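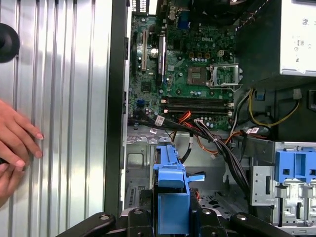 Rules for the Teardown Bench: What the New Guide Leaves Out

The Favholm working group has put out its good practice guide for robots that take apart old computers, and I have now read it twice. Members can download it from the usual page. The comment period closed in August, so what you get is the final text, dated 10/11/2024.

I wanted to like it. Plenty of small refurbishing shops have been asking for one set of rules they can pin to the wall, and the group had 200 written comments to work from. The result has nine sections, and five of them deal with paperwork. There is a form for starting a shift and another for ending it. There is a form for changing a form, which I read three times to be sure.

The section on sharing the bench is the one most of you will turn to first. It says a person may steady the work while the arm is powered "where the task requires it." Fine, but who decides that? At Grunwood they read that line as permission for every unit on the bench. At Blomqvist they read it as a near ban, and they clamp everything down. Both shops can claim to follow the guide, and I don't see how an auditor could tell either of them they're wrong. A rule that two careful shops read in opposite ways needs another draft.

Ebbe Torvik, who wrote most of that section, told me the wording was left open on purpose so that it would cover many kinds of cases and carts. I understand the wish. I still think a minimum distance between fingers and jaws, given as a number, would have done more good than the whole page on signage.

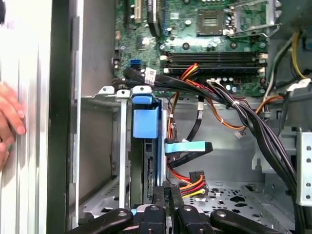 Cables get one paragraph in the guide, and it is the weakest one. It tells you to "clear loose wiring before gripping," as if wiring came in one neat bunch. Anyone who has opened an office tower knows better. A thick run of black cable can cross the middle of the case from one side to the other, with an orange wire looping out beneath it and the drive caddy sitting down among the rest. Which of that counts as loose? The guide doesn't define the word. It also doesn't say whether a plug should come out before the drive does, and I would have put that on page one.

The part on processor sockets is better. It asks that an empty socket with bare contacts be covered before anything else is moved above it, and it says who signs for the cover. I have no quarrel with that, apart from the signature.

Then there is the evidence. The appendix leans on a trial run by Prultetura, with 2,967 units taken apart and nearly all of them "without incident." I looked for what they counted as an incident and found nothing. A bent pin? A pinched thumb? Until that table is published, I'd treat the figure as decoration.

My advice for now - use the bench-sharing section as a starting point, write your own distance into it, and send the group your cable rules if you have any that work. Comments on the next edition go to the Favholm office by post or through the member page.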